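# Re-ripping the Flemwood records

July 1, 2020

Spent the evening on the last of the Flemwood albums. All 156 tracks are now in FLAC.
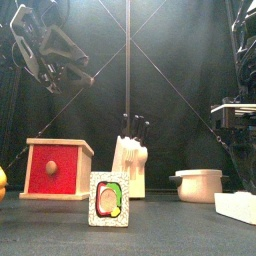 ## Levels

The first Flemwood record is quiet and the third is very loud – the drums on "Pemlow" clip on nearly every hit. I set album gain instead of track gain, so the short piano pieces stay low where they belong.

## Tags

The 2,257 files left in the old folder still carry the MP3 tags I made in February. Side B of *Indside* is out of order there. The vinyl has "Ignacio" as track 10, and I've gone with that. Bonus tracks go on a separate disc number.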